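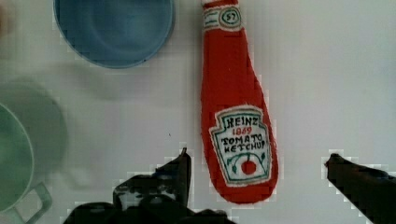
Plush ketchup, Heinz 57 label and all.

We moved to Skillomville in September and I have been trying to get our grocery spending down ever since. The first full month here we spent $505, which is a lot for two adults and a kid who mostly eats noodles.

I started by keeping every receipt in an envelope on the fridge. Most of the extra was small stuff from the corner store on the way home from work. Bread, a bag of chips, another jar of mustard when we already had one open. I cleaned out the pantry and wrote down what was in it, and we ate from that list for 13 days, buying only milk, eggs and fruit. There was a lot of rice. The lentil soup was fine the first night and less fine the third.

Maite Escobar from my old office told me she shops once a week, after 7 in the evening, when her store marks down the meat. I tried it at ours and the markdowns happen in the morning, so I go before work now. Chicken thighs go in the freezer in bags of four.

I still buy the good coffee. I also gave up on making my own bread, which took up most of an afternoon and came out flat both times.

Last month's total was lower, even with a birthday cake in it. I still need to figure out school lunches. He will eat a turkey sandwich at home but brings the same sandwich back from school with one bite gone, so if you have ideas, leave them in the comments.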